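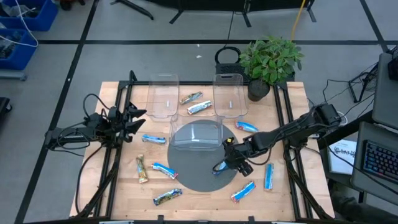 Luveser Wall Walk – Visitor Access Working Group
Minutes of the June meeting

Start: 2:00 p.m.
Chair: Ülle Priedītis

1. Previous minutes
Accepted with one correction. Under item 4, "north stair" should read "northeast stair."

2. Kisik Tower, opening hours
The tower currently closes at 5:00 p.m., while the wall walk stays open until sunset. Visitors coming from the river side in the late afternoon find the inner door locked and have to go back the way they came. The meeting considered a later closing time for the tower and a one-way exit gate at its base. A later closing time needs a second attendant. The gate needs consent from the monuments office, as the frame would be fixed to original masonry.
Agreed: apply for consent for the gate. Hours stay unchanged this season.
Action: Chair to submit the drawings.

3. Condition of the walkway
The written report from Vasiliauskas was taken as read. It covers the 1,480 feet of walkway between Kisik Tower and the mill gate. Of the coping stones inspected, 44 are listed for resetting. Two sections of handrail have play at the lower bracket. The report rates the paving as fair, with standing water noted at the low point beside the postern.
It was asked whether the work could be done with the walk open. The contractor's position is that the handrail can be done in the mornings before opening, but the coping stones require closure of the section below as well as above.
Agreed: handrail first. Coping stones to be priced separately, with a closure plan for the lower path.

4. Timed entry
Flurura has been set up for the ticket desk with half-hour slots. Tickets bought on site and tickets bought online now draw on the same slot total. One fault remains open: a group booking moved to a new slot is not released from the old one until the following day. Desk staff are to cancel and rebook group tickets until this is corrected.

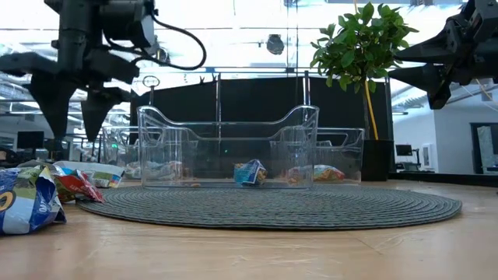 Transparent bin with curved upper rims, on the table.

5. Signs and printed map
The revised map shows the stair positions, the step-free route to the first platform, and the public restrooms at the mill gate. The scale bar on the draft was wrong and has been redrawn. Print run set at 3,000, folded, English on one side.
The sign at the bus stop still points along the old path. It will be turned when the post is moved – no separate visit to be charged.
Action: final proof to the printer once the stair numbering is checked on site.

6. Other business
Request from a photography club for access before sunrise. Declined for the upper walk, which is unlit. The lower path is public and needs no permission.

End: 3:35 p.m.
Next meeting to be set when the coping stone price is received.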